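The Slow Return of the Office Lunch Table

By Gayan Liyanage
2024-02-07

Talukder makes replacement parts for commercial dishwashers. Its building sits behind a tire shop, and until last January the people who worked there ate lunch in their cars. The company had a break room, but it had been turned into storage during a busy stretch and never turned back. There was a microwave on top of a filing cabinet. Workers heated their food, carried it out to the parking lot, and sat with the engine running when it was cold.

The change came from a woman in purchasing who asked her manager if she could move some boxes. He said yes. She and two others spent a Friday afternoon clearing enough floor for a table and 4 chairs. By the next week, people were standing against the wall with their plates, waiting for a seat.

I spent part of the winter visiting workplaces that had brought back a shared lunch or were trying to. I expected to hear about perks and catering contracts. Mostly I heard about tables.

Stakis, an accounting office with 2 floors of staff, bought one long table after a year of arguing over several small ones. The small ones had been chosen by a design firm and looked good in the plans. In practice each table was taken over by a department. Payroll sat by the window, and audit sat near the sink. New hires took their sandwiches back to their desks.

With one long table, people have to sit next to whoever is there. A bookkeeper who has been with the firm since it opened told me she had learned the names of more coworkers in a month than in the five years before. She also said it was louder and that she sometimes misses the window.

Not everyone wants company at noon. At Zinero, a mail-order seed business, the first attempt at a group lunch failed in three weeks. The owner had picked a fixed time and sent out calendar invitations. Workers felt they were being asked to attend a meeting with food. Several told me they use the half hour to call a parent, sleep, or read. One man walks to the post office and back every day and does not want to stop.

Zinero tried again with no invitations. The owner put a pot of soup on the counter on Wednesdays and left a stack of bowls beside it. Some people take a bowl back to their desks. Others stay. The owner stopped keeping track of who does which, and she thinks that helped.

The cost of the soup is small. The cost of the room is not. Floor space is the reason most of the managers I spoke with gave for losing their lunchrooms in the first place. A room used for one hour a day looks like waste on a lease. Braradach, which repairs hospital beds and employs 531 people at its main site, rents 1,000 square feet for a lunchroom in the building next door, and its finance office asks about it every budget season.

The site manager there has a standard reply. Before the lunchroom, the day shift and the evening shift never met. Problems were passed along on paper notes, and the notes were often wrong. Now the evening crew comes in early to eat, and the day crew tells them which lift is sticking.

Furniture matters more than people expect. High stools look modern but are hard on anyone with a bad knee. Dark surfaces show every crumb. Plain white tops are common because they wipe down fast and can be used for other jobs in the afternoon. 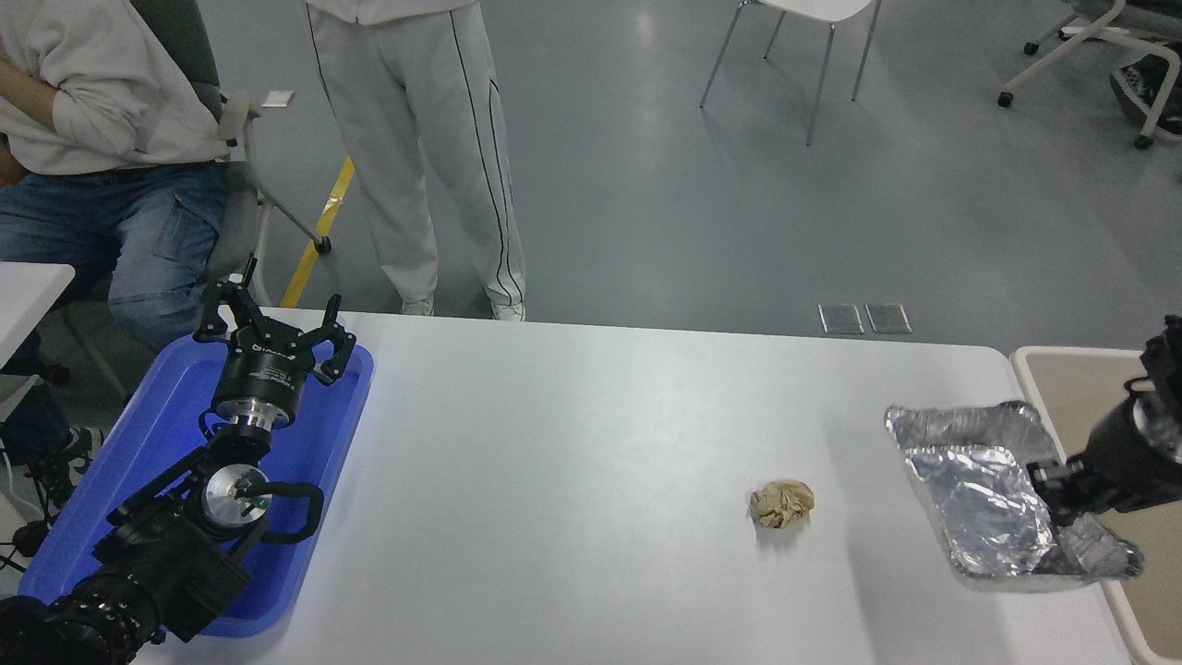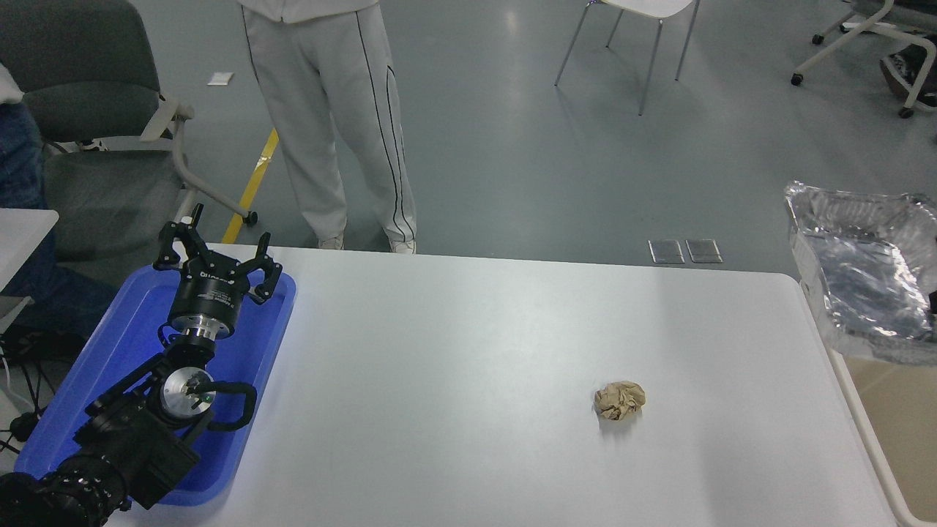
Cleaning is where most shared lunches run into trouble. Every workplace I visited had a sign about dishes, and in most of them the sign was being ignored. Stakis tried a rota, and it lasted until tax season. Braradach pays a cleaner for an extra hour a day. At Talukder, the rule is that you wash what you used before you sit back down at your desk, and the woman from purchasing enforces it herself.

She still has the filing cabinet. The microwave is on a shelf now, and there is a second table, bought used from a school that was closing. When I visited, the last of the boxes were stacked in the hallway with a note asking if they belonged to anyone. She said she would give it until the end of the month and then call the recycling company.

I asked her if anyone still eats in the parking lot. She said two people do, and that one of them comes in afterward for coffee.

18 shares | 6 comments

Related
What a Half-Hour Break Is Worth
The Last Cafeteria in the Industrial Park
Why Night Shifts Eat Breakfast Twice
Secondhand Office Furniture: Where It Goes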